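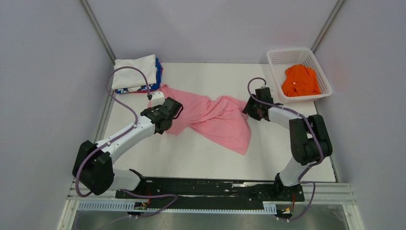 Folding and sorting cloths: your questions

Search this site Search Go

2 min read

Where should I fold?
On a clear, flat table. Put the basket of unfolded cloths at one far corner and the folded stack at the other, so the middle stays free for the one you are working on.

My cloth comes out of the basket twisted. What do I do first?
Find one corner and spread the cloth outwards from it. Smooth the widest part with your palm, then work the creases towards the edge. Don't fold until the bunched bits are out.

Do colours need to be stacked separately?
No. Pink, orange, white and patterned blue can all share a pile if they are a similar size.

How high can the stack go?
We stop at 30 thin cloths. Thick ones lean sooner.

Does the basket need holes?
It helps if anything is still a bit damp. A solid one is fine for dry cloths.

Can I iron afterwards?
Yes, but iron before folding if you want sharp edges.

Comments (2)

Ngozi Effiong
I fold in thirds and they fit the drawer better than halves.

Berwyn Owen
Does this work for fitted sheets? Mine never lie flat.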